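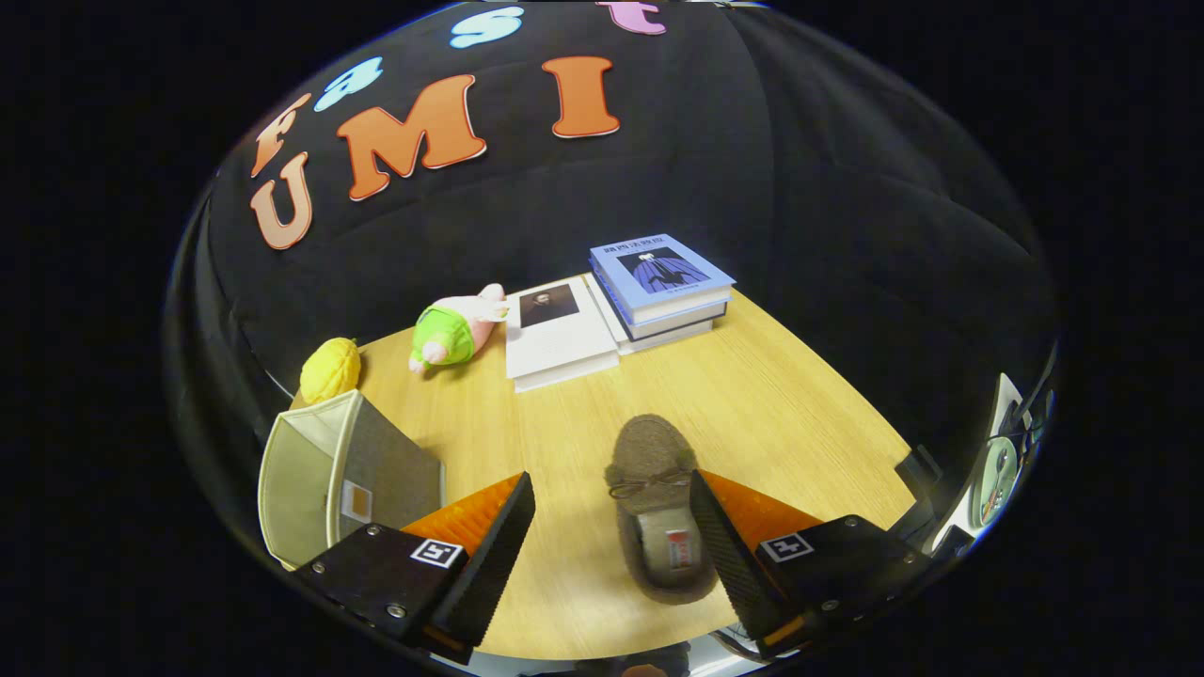
Cakier hand-held teaching gripper, wide-lens version. You hold it, you do the job, the camera on top records what the fingers see. Later the same fingers go on the arm and the arm works from your recordings. No joystick, no pendant. The lens takes in both jaws, the whole middle of the table and a good bit past the table edges, so when you come in on something like the brown shoe you still have the books and the toy behind it in view. Corners of the picture go black, normal for this lens, leave them in. Cropping throws away the part the training uses most when the hand turns.

In stock at Tallerix. Ships from Ternisley.

What it's for

Recording by-hand demos for pick and place, tidying, sorting, shoe and box jobs, kitchen stuff. Anything you could do with two fingers and some patience. One person, one hand per unit. Buy two units if the task needs two hands (folding, mostly). Two-hand sync cable is extra, see below.

In the box

Cakier body with trigger handle
Pair of orange finger sections, ribbed, see-through
Pair of black textured contact pads, already stuck on
Marker plates, left and right, screwed to the jaws
Wide lens camera, mounted and focused
Wrist strap
USB cable, locking
Hex key for the jaw screws
Printed calibration sheet, keep it flat

Arm plate is NOT in the box. Pick your arm when you order.

Specs

Camera: 60 frames per second, fixed focus
Opening between pads: 74 mm at full trigger release
Battery: around 3 hours recording
Charging: USB, records while charging
Storage: card slot under the handle, card not included
Handle: left or right hand
Fingers: soft, replaceable
Body: printed nylon, black

Fingers and pads

Fingers bend around whatever you grab, that's the point of the ribs. Good on soft and rounded things – fabric, plush, fuzzy shoes. OK on a single book if you come at the spine. Thin paper, so-so. For coins and loose screws get the hard tips.

Pads are a wear part. Change when the texture goes smooth at the tip or when you see things start to slide that didn't before. Change both sides together. Old glue comes off with alcohol, let it dry, press the new pad on and leave it overnight. If you swap pads halfway through a data set write down which recording it happened at. You will want to know in August when you're trying to figure out why one batch trains worse.

Markers

Square black and white marker on each jaw. Software reads them to work out how far the jaws are open, frame by frame, so there is no encoder to go wrong. Keep them clean. No tape over them, no glossy stickers, and watch for lamps straight overhead, glare kills the read. Scratched plate = order a new one, cheap. Don't print your own on office paper, it curls.

Setting up a table

Things our customers ask about over and over so here it is in one place.

Plain table top, wood is good. Some grain or pattern helps tracking, a dead white surface with nothing on it is the worst case. Put real objects out, different heights. A storage bin, a stack of books, something soft. Flat things and tall things together.

Cloth backdrop is fine. If it's plain black then put something on it, cut-out letters or whatever you have, tracking likes edges. Tape them well, a letter that droops during a session is a moving landmark and you get drift.

Lights steady. Blinds down if the sun moves across the table.

Move things between recordings. Same shoe in the same spot every time teaches the arm the spot. Turn it, push it left, put it behind the bin.

How to record

1. Switch on, wait for the green light.
2. Hold still over the table, fingers open, until it beeps.
3. Squeeze and release fully, one time. This sets the open and closed ends.
4. Do the task at an easy pace. Slower than you would normally but no stopping.
5. Back to the start position. Press the thumb button.

Fumbled it? Keep recording, fix it, finish. Those are useful, tag them. Only throw out ones where your other hand came into the view or the beep came twice (double beep = tracking lost).

First session, do one short task and check the files before you do more. Please. Most of our support mail is people with a full day of recordings and the lens protector still on.

Hand-held or remote control?

We get asked. Remote control (teleop) needs the arm in the room and somebody who has practiced, and you get exactly the arm's motion. Hand-held needs a table. You feel the grip through the trigger so people are quick at it the same morning. Down side – you can reach places the arm can't, and the arm then fails there. The plugin flags out of reach recordings if you load your arm model first. Plenty of labs do both, by hand for bulk and remote for the last fiddly part. The Cakier trigger also works as a teleop controller over the cable, the switch is under the strap.

Software

Recorder and exporter free to download with your serial number. Exports camera video, hand path, jaw opening, time stamps. Linux and Windows. Mac exports only, no live view yet. Riku Sugawara looks after the plugin and answers the software mail himself, attach the log file or he'll only ask you for it.

Arm plates

Kubíček plate, 6 bolt, fits most small arms
Kubíček plate, tall, for arms with a wrist cable
Blank plate, drill your own

Camera has to sit at the same height and tilt on the arm as it does on the handle. The plates are made for that. If you drill your own, use the paper template, don't eyeball it. A small tilt looks like nothing and the arm will grab short on every single pick.

Spares and extras

Finger pair, orange
Hard tip pair
Pad set, black, three pairs
Marker plates, pair
Jaw screws, bag
Two-hand sync cable
Hard case with foam

Orange fingers only at the moment. Clear ones sold out, next batch is being poured, no date.

Care

Wipe fingers with a damp cloth. No solvents on the orange parts, they go cloudy. Check the jaw screws every week if you record daily, snug only, the threads are in plastic. Lens cloth for the lens, not your sleeve. Don't leave it in a hot car.

Ordering

Add to cart, choose arm plate, choose left or right strap. Orders in before noon go out same day if plates are in stock. Schools and labs can pay on invoice, write to Teodoro Zepeda at the sales desk with your PO number and shipping adress. Returns accepted if the pads are unused. Repairs we do in house, send the whole unit incuding the camera so we can refocus it and run the calibration again before it goes back.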